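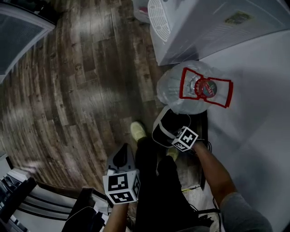 HASTHORPE, 29th November

The water bottle is one of the big clear ones, with a red and white cap, and for a good part of the morning it is the only thing anybody in the back room at Trarlow cares about. A worker closes a hand-held gripper on it. Then it's let go, set back and gripped again.

There is a gripper for each hand, and each carries a white cube covered in black square patterns. Cameras follow the patterns, software works out where the hands went, and the whole lot is sent off to be turned into lessons for a machine. The machine itself is not in the building. Staff have been told it will arrive when it's ready, a date that has moved twice.

Trarlow rents out and services small household appliances from a long shed on the edge of town. It has 113 people on the books, most of them cleaning, testing and packing. In October it signed up with a developer called Zorley, which wants recordings of ordinary people handling ordinary things. The company calls the work "skills capture". On the floor it's called grabbing.

I went in expecting to meet people frightened for their jobs. A few are. More of them are annoyed, and their reasons are a good deal more practical than the ones you hear on conference panels.

Start with the hands. A packer with years in the job knows how hard to hold a bottle by the give in the plastic. Through a gripper, most of that goes. You watch the jaws, you guess, you squeeze a bit more than you would have. So what the machine learns from is a skilled worker doing the job clumsily with a tool on the end of each arm. Zorley's material says the skill carries over. I asked the company how it had checked and was sent a brochure.

Then there's the quota. A full shift of grabbing is 200 recorded attempts, and an attempt only counts if the software accepts it. Turn a wrist so the patterns can't be read and it's thrown out. People who used to be judged on whether the box left the shed properly packed are now judged on whether a cube faced the right way.

"It's the same job with the useful bit taken out," one of them told me, rubbing her forearm. She had asked for a break roster and got one after 6 weeks of asking.

The money is better, and it would be unfair to leave that out. Recording shifts pay 2 dollars an hour above the usual rate, there's no heavy lifting, and for anyone with a bad back that matters a lot. One man said he'd happily do it until he retires. The trouble is that the extra is an allowance and stops when the recording stops, whereas the recordings belong to Zorley for as long as it cares to keep them. Several workers only found that out when they read the consent form a second time.

Appiah, the consultancy Trarlow hired to handle the changeover, talks of staff moving into "supervisory and exception roles". I asked how many such roles there would be. The answer was that it was too early to say. It was not too early, apparently, to say that productivity would rise.

Management's case is that the shed can't fill its night shift and that robots would take the hours no one wants. That may be so. But the recording goes on in daylight, using day staff, on tasks the day staff do. If night work is the point, it's fair to ask for that in writing. The workers have asked. They were told it would be looked at in the new year.

Meanwhile the dull part continues. Cables run across the floorboards and you learn to step over them. The arms go out, the jaws come up to the plastic, and whoever is on shift tries to hold a bottle of water the way they would have held it if no one had wanted a copy.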